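Workshop Tips: Budgeting for a Robot Cell Without Selling the Van

The arm is the cheap part. Mirela Toledo told me so in September and I nodded as if I'd known. Then I priced the rest of a computer teardown and assembly cell.

Price the job first. Ours is desktop PCs, so before asking Tundell or Buklow for a quote, open the machine you'll be working on and look at the cables. Every loose one is a line in somebody's integration estimate.

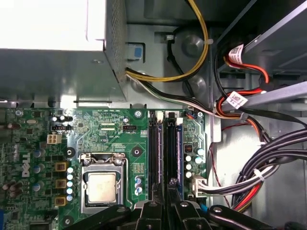 Dell motherboard with the processor in its socket and the gripper just above. Note the zip tie.

Fingers wear, so order 2 spare sets with the gripper. Buklow wanted 1758 for the gripper package and was charmingly vague about shipping. Get shipping in writing.

Fixtures are where I got stingy, and I've been punished for it. A molded holder from Mazurek was 199, and I spent longer than that's worth trying to make do with clamps and optimism. 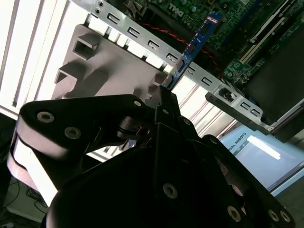 Slim cards are fussy to hold, too, so put money aside for reworking the fixture once you've tried it. Cyril Bellamy calls this the second purchase order – he has never seen a project without one.

Ask what's in the service plan. Fevano's covers phone support, which in my experience covers hold music.

Measure the bench with the case lying on it, fixture alongside, then add elbow room for the arm. 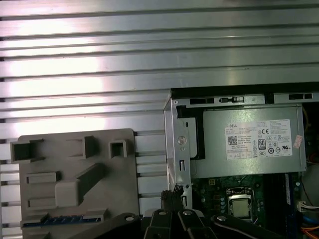
Things to Haggle Over

Training days, cable sets, the second year of warranty. Leave the safety gear alone and pay for it.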